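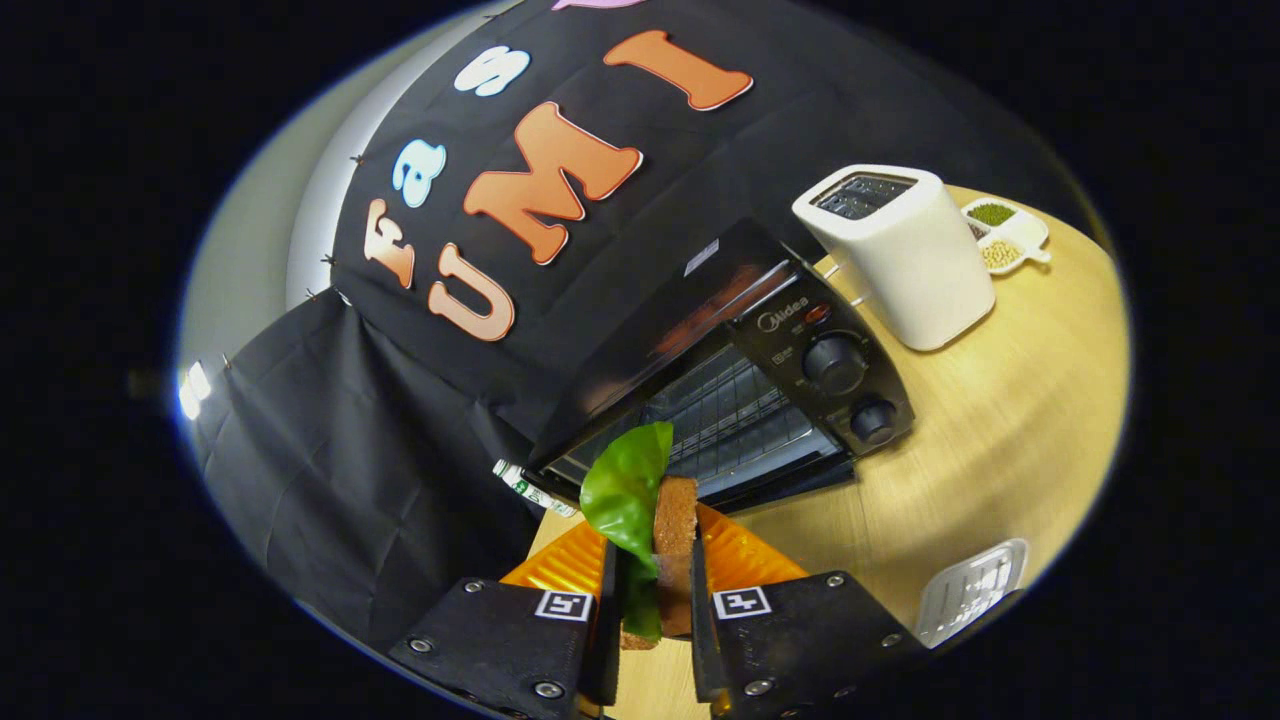
Cómo preparar un sándwich de pan integral con lechuga en el horno tostador

Receta para una persona. Se tarda unos 12 minutos, contando el lavado de la lechuga.

Ingredientes

Dos rebanadas de pan integral
Dos hojas grandes de lechuga verde
30 g de queso fresco de untar
Media cucharadita de mostaza
Aceite de oliva, sal y pimienta

Antes de empezar

Coloca el horno tostador sobre una mesa firme y deja espacio libre por detrás y por los lados. Comprueba que la rejilla esté bien encajada y que no queden migas de la última vez en la bandeja inferior.

Lava las hojas de lechuga con agua fría y sécalas muy bien, primero escurriéndolas y luego con un paño limpio. Si quedan mojadas, el pan se ablanda enseguida. No cortes las hojas; enteras se manejan mejor y se pueden doblar sobre el borde del pan.

Tostar el pan

Precalienta el horno dos minutos a temperatura media-alta. Pon las rebanadas directamente sobre la rejilla, sin papel, y tuéstalas hasta que la superficie esté seca y algo rugosa. En mi horno son cuatro minutos. El pan denso, tipo centeno, puede pedir uno más.

También sirve una tostadora vertical, pero las rebanadas anchas suelen quedar con la parte de arriba pálida y hay que darles la vuelta a mitad del tostado.

Saca el pan con pinzas y déjalo enfriar de pie, apoyado en algo, un par de minutos. Si lo dejas plano sobre un plato, el vapor humedece la cara de abajo.

Montar el sándwich

Mezcla el queso con la mostaza y unta una capa fina en las dos rebanadas, hasta el borde. Pon encima la lechuga, un chorrito de aceite, sal y pimienta. Cierra y presiona un poco con la palma de la mano.

Para comerlo abierto, usa una sola rebanada y dobla la hoja por encima, de modo que caiga por un lado.

Variantes

Chaimae Naciri, que leyó la primera versión de esta receta, sustituye el queso por puré de soja cocida con limón. Hay que dejar la soja en remojo la noche anterior y cocerla hasta que se aplaste con un tenedor. Con judía mungo queda más suave y se cuece antes.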